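Section 4. Setting up the arm for the candy sort

By now your team should have a finished arm from Section 3, with both servos tested and the gripper opening and closing when you ask it to. If any of that is still shaky, please go back and sort it out first. We know it's tempting to skip ahead (every team does it, and we were just the same in our first year at the Venham club), but a loose shoulder screw is so much easier to fix before there are wires and bowls all over the table.

What you need at the table

Your arm and its base
The practice board
Two shallow bowls with low rims
Wrapped candies and a handful of gummies
A phone or tablet with the Bugti app installed
The power supply from your kit box

Setting up

1. Put the practice board flat on the table and push down on each corner. If it rocks, slide a folded piece of paper under the low side until it stays put.

2. Fix the base near the lower left corner of the board. Left-handed teams often ask whether they may swap sides, and they may, but you will have to flip the shoulder direction in the Bugti settings, so make a note of it on your team sheet.

3. With the power still off, move the arm gently by hand from one end of its reach to the other. You're feeling for rubbing or clicking. A little stiffness from the servos is perfectly normal.

4. Run the wires loosely along the arm and leave a generous loop at the wrist. Teams love a tidy arm and pull everything tight, and then the wrist can't turn and the plug pops out halfway through a round!

Caution: Switch off at the power supply before you plug in or unplug a servo. Keep fingers and long hair away from the gripper whenever the power is on.

5. Place the pickup bowl where the gripper can get over the rim without the arm being stretched all the way out. An arm at full stretch sags, and the claw will bump the side of the bowl.

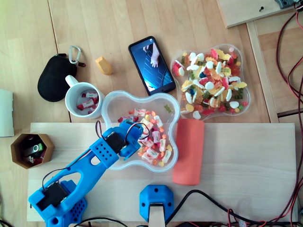 6. Turn on the power and open the Potska routine in the app. Choose "Slow" for the first few runs. You'll be dying to see it go fast, we know, but slow runs are where you learn the most.

7. Bring the gripper down a little at a time until it is just over the candy, then press Save Height. Do this again whenever you refill the bowl, as a fuller bowl needs a higher stopping point.

8. Run 20 practice grabs and write down how each one went, including the ones that dropped. Be generous with your notes. "Slipped off the wrapper" will help you much more next week than a plain cross.

Note: Gummies stick to the claw and wrapped candies slide out of it, so the two need different grip settings. Begin with the wrapped ones. If they keep slipping, raise the grip value by 4 and try again before you change anything else.

Note: The wait time after each grab is set to 2000 milliseconds. Please leave it there until your arm is steady, and then shorten it in small steps.

Caution: Candy that has been through the gripper is for practice only and should not be eaten. Keep a separate bag for snacks, well away from the board, and wipe the claw with a damp cloth (power off, please) at the end of every session.

Packing up

9. Return the arm to its rest position from the app, and wait for it to stop before you switch off.

10. Unplug the servos, coil the wires loosely and put the arm back in your team's box. Boxes for the Allon round have to be on the shelf by Wed 30 June, along with your team sheet and your practice notes.

If the gripper shakes or hums while it is standing still, go on to Section 5, where we take the wrist apart and set its middle position again.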